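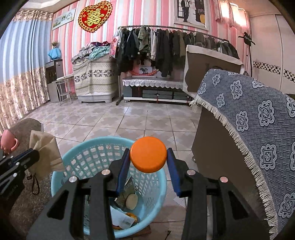 Clarham Storage Basket, Round

Light blue plastic with openwork sides and a smooth rim. Suitable for pantry shelves, bathrooms and craft rooms.

Item no. 204
Sold in packs of 4
Cartons of 96 available to trade customers

Wash by hand in warm water with mild soap. Not for use in ovens or microwaves. Keep away from open flames.

Matching lids are sold separately under the Prusow name. Orders ship from our Ruruswood warehouse.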